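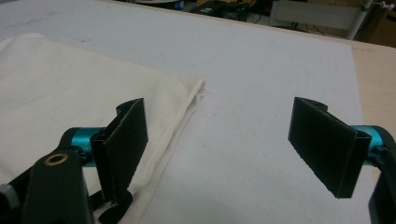
Cream cloth on the white top, with all those lovely creases in the fold.

I have fallen hard for folding this month! It started in June when Bongani Adams gave me a pile of old cloths and I couldn't get a single one to close in the drawer. Now I fold in half, smooth from the middle out, then in half again, and the thick edge always goes to the same side so I can grab it later (small thing, makes me so happy).

A big bare table helps more than anything. I used to do this on my knees on the couch and it was a mess. I can get through nearly 30 cloths before dinner now, with the radio going. 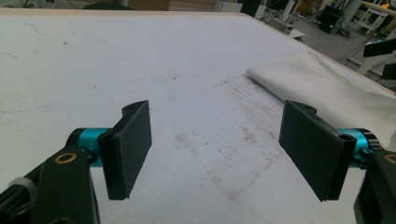

The table has its share of smudges and scuffs, and I like it that way.

Next I want to try fitted sheets. Kamlesh Katiyar swears there's a way to do them with 2 corners tucked inside each other, so if you know it, please tell me!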